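Can a machine do the laundry yet?

dnunez204
Still no. My sister swears by her Homside vacuum, but floors are flat. Show me one that folds.

kurkisance
Disagree! Give it 3 years. Towels are nearly there – shirts are harder.

dnunez204
Nearly where? I can do 5 while it hunts for a corner.

Dilani K.
Speed isn't the point if I'm at work. The heap on the bed is the real test:

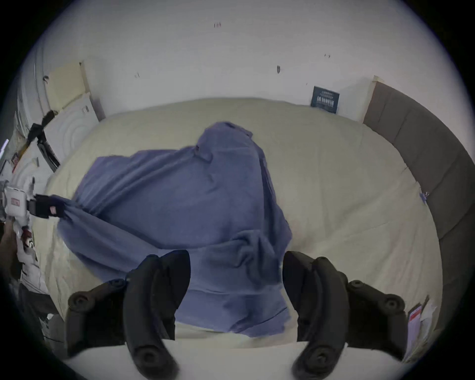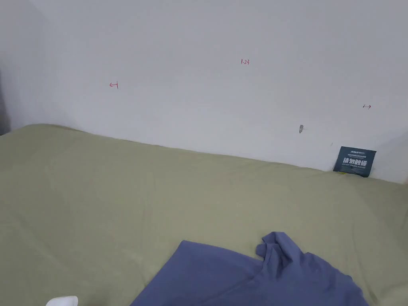
kurkisance
Finding an edge is most of the job, I'd say. After that it's just slow.

dnunez204
Slow I could live with. Call me when it does fitted sheets.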